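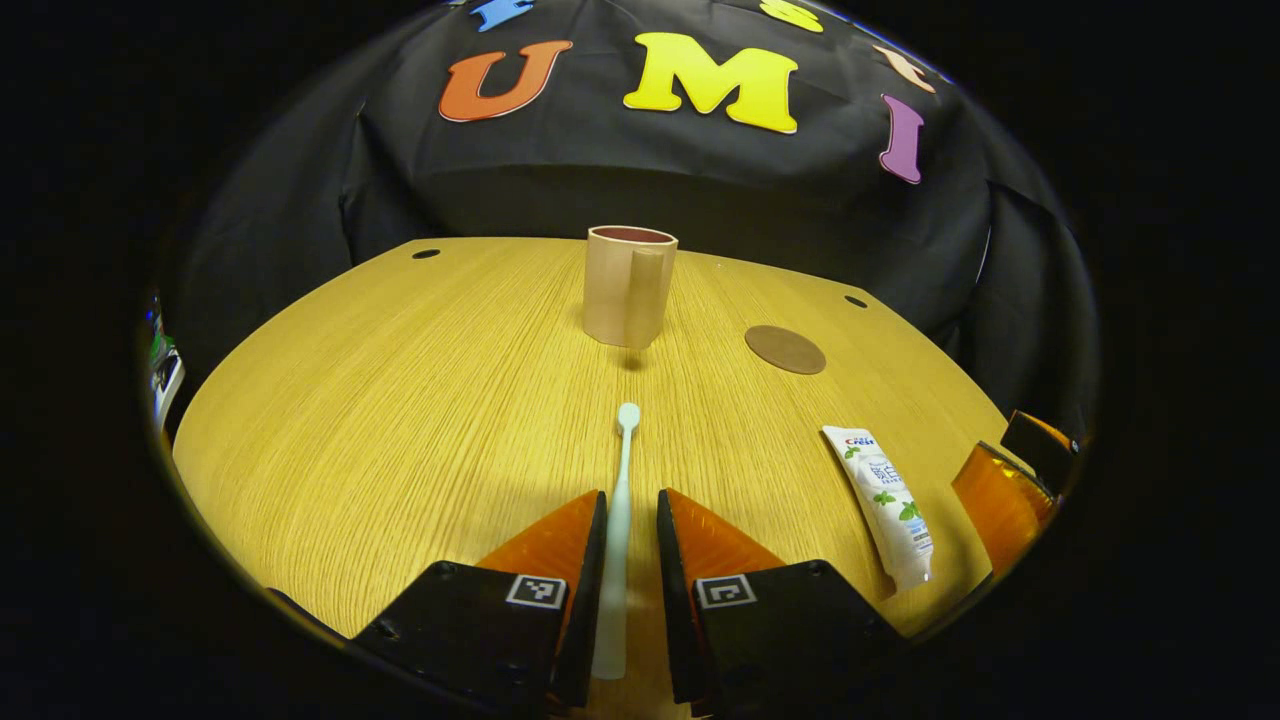 Toothbrush into cup: how much should we vary the table?

Posted in: Data collection / Hand-held grippers

bolotari_lab
29/05/2024
Hello all. We are collecting demonstrations for a small manipulation policy with the hand-held gripper. The task is simple to say: pick up the toothbrush, put it in the cup, then pick up the toothpaste and lay it on the coaster. Two people do the collecting, and our plan is 3000 demonstrations before we train the bigger model.

My question is about variety. At present we keep the same round table and the same black cloth with foam letters behind it, and we change only where the objects lie. A colleague says we must change the room also. I think position is more important at this stage. What is your experience?

damance
Your colleague is right, in my opinion. We did one table for a full month and the policy was very good on that table. Then we carried it to the kitchen and it reached for the wrong place almost every time. If I could start again I would move after each 77 demonstrations, even if moving is boring.

bolotari_lab
Thank you. Did you change also the objects, or only the place?

damance
Both, but the place first. Three rooms with one toothbrush gave us more than one room with three toothbrushes. I did not expect this.

baltier_k
I disagree a little with damance. It depends what you want to learn from the first set. If the policy cannot yet close on a thin handle, new rooms will not help you to find out why. Keep one table until the grasp is reliable, then travel.

Also, your toothbrush handle points straight back toward you between the fingers. It is the easy case. Do you have enough starts where it lies across, so the wrist must turn? In our first set nearly all were like yours, because the person who resets the table puts the brush down in the way that is comfortable for the hand. The tube is lying diagonally, so that one is better.

bolotari_lab
This is a fair point. We do not have a rule for the angle, each person places it as he likes. I will write a list of starting positions and we will follow it in order.

abou_jaoude
Please do not follow it in order! Shuffle it. We followed our list in order and the light changed during the day, so all the "brush on the left" starts had morning light. It took me a long time to see it in the results.

On the backdrop: I would worry about the letters. The M is bright yellow and very large. If it stays always behind the cup, the model can learn the cup position from the letter and not from the cup. Turn the table, or take the cloth away for a part of the recordings.

baltier_k
For me it is the contrary, the letters are useful. A plain black cloth gives the camera tracking almost nothing to hold on to. When we used bare cloth, we lost many recordings because the tracking jumped. I would keep some texture behind and move it from time to time.

abou_jaoude
OK, I accept this for the tracking. Then move the letters between sessions. And keep the cup away from the middle of the back of the table, I see it stands there now.

damance
One more thing from me: write down the failures. When the brush slips and you pick it up again, do you keep this recording or delete it?

bolotari_lab
Until now we delete it.

damance
I would keep the ones where the recovery is clean. Mark them in the file name or in a separate column, so you can train with them and without them. We deleted ours until December and I regret it.

baltier_k
I agree with this one, only be strict about "clean". If the person hesitates in the air for a long time, the policy will learn to hesitate too.

bolotari_lab
Many thanks to all of you. For next week we will do this: shuffled list of starts, brush angle included, cup in different places, letters moved each session. I am still not decided about the rooms - perhaps we train once on the small set and look at the grasps before we carry everything to another place. I will post the success rates in this thread when I have them.

damance
Good. Please test it in a second room also, even if you do not collect there.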